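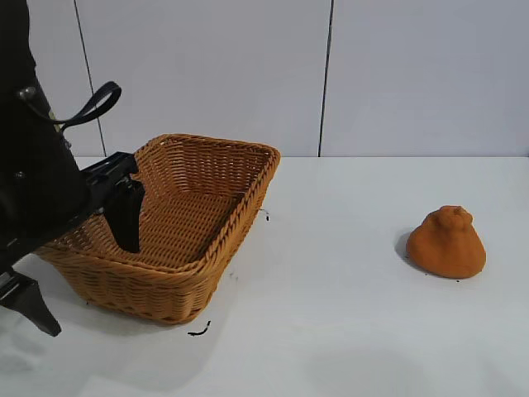

One café owner in Waltham wrote to us that she had never had so many new faces in on a wet afternoon, and could we please keep the two-for-one lunches going past September. We would love to, and with your support we think we can! The Mudach savings card now has 3,424 members, and 809 vouchers were used this quarter, 637 of them on food and drink (beauty treatments are slower, I'm afraid, though the Povatex salon offer has only just started). We still need a second printing of the leaflet.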